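Enetar - task planning and perception for two-handed robots

Home > Software > Planning > Enetar

Hello, and thanks for stopping by! I'm Heledd Howells, I wrote the first version of Enetar and I still look after most of the planner, so I get to write the product page too. I've tried to keep it readable. If you want the full parameter list it's in the manual, under Downloads.

What it does

Enetar sits between whatever tells your robot what to do ("put the toothpaste in the cup") and the arm controllers that make it happen. It takes the head camera feed, keeps a running map of the surfaces and objects within reach, and works out which hand should go where and in what order. If something changes while the arms are moving - a towel slips, a door swings open - it replans from where the hands are now. You don't have to go back to the home position, which in my old job ate half of every working day.

We built it for small, awkward rooms. Bathrooms mostly, and utility rooms, and those kitchens where you can't open the oven and the dishwasher at once. Big open benches are easy and there's plenty of good software for them already.

What you get

Surface finder. Picks out worktops, shelves, basins and floors and treats each one differently. A basin is a place where things roll to the middle, so Enetar won't put a tube down on the slope and let go of it. Glass partitions are handled from their edges, and you can also draw them in by hand if your camera keeps looking straight through them (mine does on bright mornings).

Object tracker. Comes with 30 everyday classes, and you can add your own from a short clip. Thin things were the hard part. Toothbrush handles, reed sticks, loose cables - a depth camera hardly sees them at all, so the tracker leans on the colour picture for those and asks for a second look from another angle before the hand goes in.

Two-hand planner. Works out reaches for both arms together, with the fingers included in the collision check. Lots of planners treat the hand as a fat box. That's fine until you need to get between a tap and a wall.

Cabinet mode. For doors with no handle. You tell it whether the door is push-to-open or has a finger edge, and it tries the seam first, then the top corner, then stops and asks you. Please do tell it. I left it guessing for an entire afternoon in October and it never once picked the right corner.

Cable watch. Marks any cable lying across the floor as a no-go strip for the base and a keep-clear for the wrists. You can switch it off, and I'd love it if you didn't.

Replay. Every run is saved with the plan, the camera feed and the hand positions on one timeline, so you can scrub back to the moment it went wrong. Storage is capped at the last 1,000 runs unless you change it.

What it needs

A Linux machine with a decent graphics card, a head-mounted colour and depth camera, and arms that accept joint targets. Wrist cameras are nice to have. We ship ready-made drivers for Bollero hands and Rusnák arms, and there's a template for writing your own, which Raili Kiiskinen has rewritten twice this year and which is now pretty painless! She reads every driver that gets sent in, so if you're stuck, send the half-finished one.

The planner updates at 20 plans a second with both arms active. You can go slower on an older machine and it'll still work, it just hesitates more.

What it doesn't do

Walking. Enetar will ask the base to shuffle closer or turn, but it won't take your robot down the corridor. Most people pair it with Zivulo for that, and the two share a map so you're not measuring the same room twice.

It also doesn't judge grip force on soft things very well yet. Towels are all right. Half-used toothpaste tubes are a bit of an adventure, so start with the squeeze limit low and work up.

Shiny stone worktops can throw up ghost objects where the light catches them. There's a setting called glint filter, off by default, and you'll want it on for anything polished. It costs you a little speed.

Trying it

The trial runs for 30 days with everything switched on, and you don't need to give us a card number. After that it's one licence per robot, and you can move a licence to a different robot whenever you like from the account page. Schools and colleges should write to us first, there's a cheaper rate that isn't on the price list.

The current release went up on Sun 14 December. If you're coming from the one before it, export your custom object classes first - the format has changed and the importer only reads the exported file.

Questions go to the support form, and it's usually me or Raili who answers.

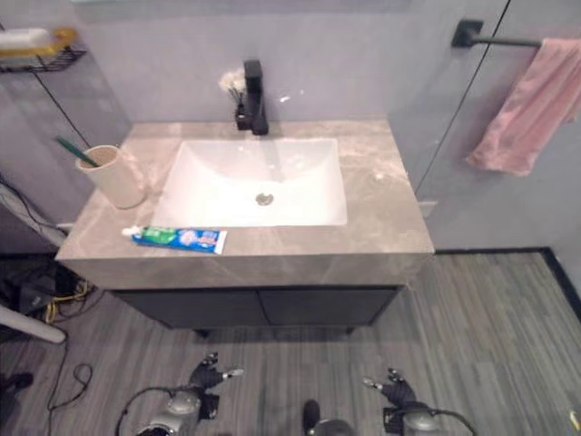

Head camera view at a bathroom vanity, both hands in front of the cabinet doors.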